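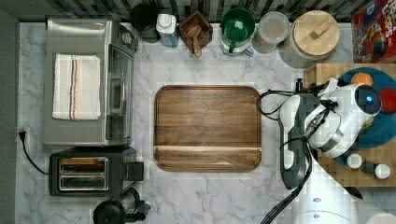 Figure 3. The preparation counter with the arm at the right-hand side.

4.2 Changes to the work of pantry staff

The staff kitchen at Britdale serves breakfast and snacks to the people on both shifts. Before the arm was fitted, two pantry assistants set out the counter, put items away and cleared up. Wirus, the contractor, assigned the putting away and the moving of light items to the arm. Cleaning, hot drinks and anything involving knives stayed with the assistants.

We interviewed both assistants and their supervisor, Lempi Oksanen, and read 80 pages of shift notes. The arm logged 1,023 moves during the study, and around 800 of them needed no help.

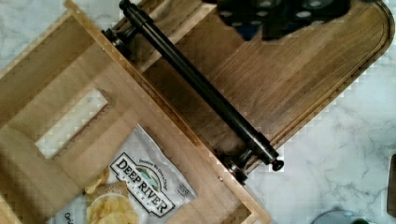 The remaining moves were stopped or finished by hand. The assistants called this "minding", a task that appeared in neither job description. It was seldom hard, but it broke up other work, and one assistant said she no longer started a long job while the arm was running.

Habits at the counter changed too. Staff had been used to leaving things wherever there was room. By the end of January they were keeping to agreed places – more for their own peace, they told us, than for the arm. 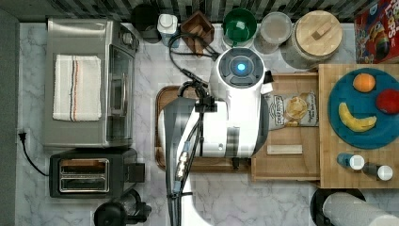 Figure 4. The arm over the cutting board, with the tray and fruit plate to its right.

Views on workload were mixed. Both assistants reported less reaching and carrying. Both also said that they talked less to the people coming in for breakfast, as their attention was on the arm. Oksanen had expected to save 4 hours a week, but moved that time to stock checks and minding.
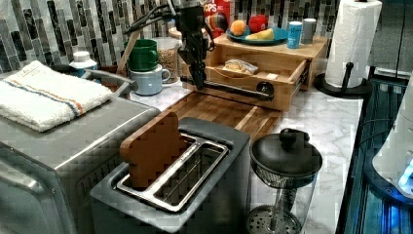 Pay was raised at the review meeting on 17 January 2020. The assistants asked for minding to be graded as machine work, as Escobar found in her study of the Stistell canteens. The request was still open when our visits ended.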